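Clokatden Showers and Laundry
Progress report to the Andine Community Fund
Sunday, June 24, 2018

The hot water is on at Cidstead! The new unit went in behind the old library, the plumber signed off the tempering valves, and people have been walking out with wet hair and clean socks ever since. We are delighted to be writing this one.
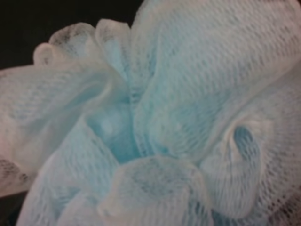

Roslyn Tabeck

When you approved our grant, the service was a borrowed shower at the footy club and a washing machine that walked across the floor on spin. We now have two full bathrooms, one with a roll-in shower and a fold-down bench, plus a laundry with front loaders and a pair of gas dryers. The building work finished under the allowance you set, mostly thanks to the existing slab being in better nick than the engineer feared. We have put the difference towards a larger hot water system, as agreed with your office by email.

Opening hours

We open four mornings a week and one evening. The evening session was your suggestion and it has been a ripper. People who are working but sleeping in their cars can't get to us at 10 in the morning, and they had been missing out completely. The evening is now our busiest session and we would love to add a second. It depends on the council extending the car park lighting past nine, and we have written to them.

Bookings are in slots of 20 minutes for a shower, which suits most people. Parents with little kids get a double slot without having to ask for it. We tried a ticket machine for the first fortnight and went back to a whiteboard, much friendlier and easier to fix when someone is running late.

Toiletries

Everyone who comes in can take what they need from the shelves near the door. We used to make up sealed packs, and a lot of what was in them came back or ended up in the bin. Letting people choose has cut the waste right down, and it starts conversations too. Shampoo for curly hair, unscented soap and decent razors go fastest. Cheap combs don't go at all (we have a drawer of them if any of your other grantees are keen).

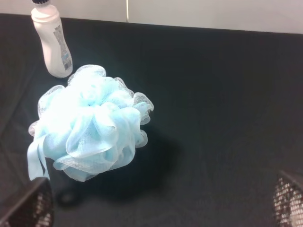 Light blue bath pouf with a white plastic bottle

The Quinlan store gives us a trade price on toiletries and delivers with its regular run, so we have stopped paying freight. We had budgeted 12 months of supplies at retail prices and expect the same money to carry us well into next year.

One request we hadn't planned for was storage. Regulars asked whether they could leave their own gear between visits, so we put in 10 small lockers with combination locks. All of them are spoken for. A second bank would fit along the corridor wall and we have included a quote in Attachment B.

Laundry

The laundry is the part that has surprised us most. We thought of it as the add-on, and for many people it's the reason they come. A doona takes up a whole domestic machine, and the nearest laundromat with a big one is a bus ride away in Quinlan. Families from the caravan park have been coming in with school uniforms on the evening session, and we are so pleased to see them.

Things to fix: the dryers trip the circuit if both start on high at once. The electrician has recommended a separate feed and we have a date booked. Until then there is a sign, and staff stagger the loads. The floor waste near the second machine also drains slowly and the builder is coming back to look at the fall.

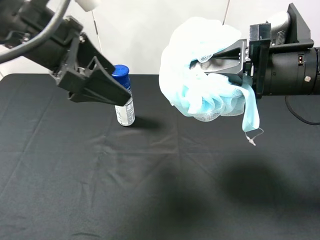 Small aerosol can standing on the table

Safety and complaints

No injuries to report. We had one complaint about noise from the bins being wheeled out early, and have moved that job to after eight. Aerosols, bleach and the drain cleaner have their own page in the revised safety plan, at Attachment C, along with the new sheet on ventilation. The exhaust fans were upgraded from the model in the original plans and the mirrors stay clear even on a full morning.

Linen

We went back and forth on towels. Hiring them was tidy but the contract had a minimum we would never reach, so we bought our own and wash them on site. Bath mats are still hired. We are also taking clean sheets, light blankets and plain T-shirts from the public on the first session of each week, and sorting them the same day so that nothing sits around. 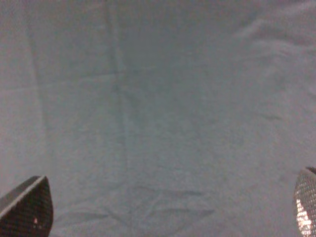

Soft fabric in pale grey-blue

Money and next steps

Spending to date is set out in Attachment A. The only line over budget is water, and the meter reading has been queried because it includes the builders' use. Between now and October we want to get the separate dryer feed in, settle the second evening with council, and hold an open morning where your trustees can come and have a look. There will be scones. Please let us know which dates suit and we will work around you.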